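Brallell County Detention Safety Project
Progress report to the Fandham Fund
Mar 13, 2024

Period covered: February, with notes on work already under way this month.

Custody records

The move from paper custody logs to the shared electronic log is finished at the Brallell and Nostine holding facilities. Officers on all shifts at both sites now enter the time of each cell check when they make it. In February the two sites logged 840 checks on detainees flagged as high risk. Of these, 73 were entered late. Most of the late entries came from the overnight shift at Nostine, where one terminal serves both the intake desk and the cell corridor. A second terminal has been ordered and will be paid for out of the equipment line.

Daza has not started. The network cable to the custody wing was run to the wrong room and has to be pulled again. The county's contractor has accepted the error and will not bill for the repeat work. We expect Daza to go live six weeks behind the original schedule.

Training

Every custody officer at Brallell has completed the two-day course on searches, transfers and handovers. The completion rate there is 100 percent. Nostine has one session left to run. It was postponed when officers were called out to cover court security. The transfer module took longer than planned and we have cut the classroom portion on report writing to make room for it.

Locks and doors

The survey of cell doors, yard gates and vehicle bays is complete at all three sites. It found 2 doors at Nostine with worn strike plates and a yard gate at Daza that could be lifted off its lower hinge. The doors have been repaired. The gate is chained and checked at each shift change until the new hinge set is delivered.

Budget

Spending is under plan, mainly from the delay at Daza. We ask to carry the unspent installation money into the next quarter. No change to the total is requested.

Next period

Finish the last Nostine session, pull the cable at Daza, install the second terminal, and send the Fund the first full comparison of late checks by shift. The detainee complaint form will also be revised, with Spanish and large-print versions.

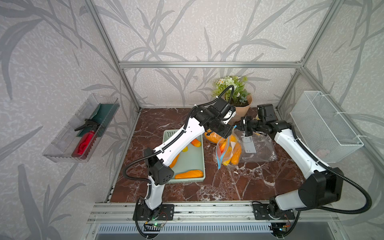 Workstation with two arms mounted on a rail at the front of the table.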